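Vuvstead hall to reopen after floor replaced

20 August 2020

The Vuvstead community hall will reopen to regular hirers next month, after being closed since February for work on its main floor and the drains underneath it.

Council confirmed the reopening at its ordinary meeting, where it also adopted a new schedule of hire fees and a shorter list of rules for groups that use the building each week.

The hall was shut when a routine inspection found that water had been getting under the eastern end of the floor. Contractor Willems lifted the boards and found rot in the joists along most of that side. What had been planned as a two-week repair became a full replacement, and the job then stopped for a period while public health restrictions limited the number of workers allowed on site.

The final bill came to $51,000 more than the first estimate. Council will cover the difference from its building reserve, and has put off repainting the outside of the hall until the next financial year.

A report to the meeting said 528 square metres of flooring had been replaced, including the stage and both side passages. The new floor is hardwood, sanded and sealed, and is rated for indoor sport. Line markings for badminton and netball will be put down before the doors open. Basketball lines have been left off at this stage, as the run-off at the stage end does not meet the current standard for competition games.

The drains on Irodness Road have been relaid to carry stormwater away from the building. Council staff believe the old pipes were blocked by tree roots and may have been leaking for several years.

Groups that normally meet at the hall have been spread across the district in the meantime. The seniors' exercise class and the Codness Quilters moved to the school library until it closed to outside users in autumn. The playgroup has not met in person since the hall was shut.
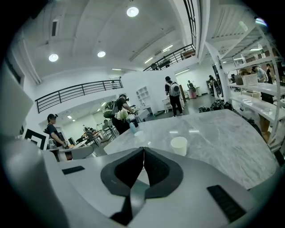 Codness Quilters would have liked more notice of the new fees, the group told council in a written submission, and it asked for the old rate to be kept until the end of the year. The submission said several members had stopped paying subscriptions while there were no meetings, and that the group would be starting again with very little in the bank.

Council did not agree to hold the old rate, but it will waive the bond for groups that had a regular booking before the closure. The waiver runs for 12 months.

Under the new schedule, community groups will pay $4 an hour more than they did before. The rate for private functions goes up by a larger amount and will now include use of the kitchen, which used to be charged separately. Schools in the district will continue to use the hall free of charge on weekdays before 3 pm.

The rules on storage have changed as well. Each regular group will have one lockable cupboard in the western passage, and anything left outside the cupboards may be removed. The change follows a comment in the inspection report that stacked chairs and boxes against the eastern wall had hidden the damp for some time. Groups that had belongings in the old storeroom can collect them from the council depot during office hours. Items not claimed by the end of next month will be given away.

Limits on numbers will apply when the hall reopens. Hirers must keep a list of everyone who attends and wipe down tables, chairs and door handles before they leave. Cleaning products will be supplied. The kitchen will be open for hot drinks only at first, and groups are asked to bring their own cups.

Council received 2392 responses to a survey on the future of the hall, which was sent to households with the rates notice. Most people who replied wanted the building kept on its present site. A smaller number supported an earlier proposal to sell the land and build near the sports ground — an idea council has now dropped.

The most common requests in the survey were for better heating, a ramp at the rear entrance and more parking. The ramp has been built as part of the floor work. Heating will be looked at in the next budget, along with insulation for the ceiling. No extra parking is planned, although the gravel area beside the tennis courts will be graded so that it can be used in wet weather.

Bookings can be made from the start of next week through the council office or on the council website. Groups with a regular time slot before the closure will be offered the same slot first, and have two weeks to accept it. After that, unclaimed times will be open to anyone.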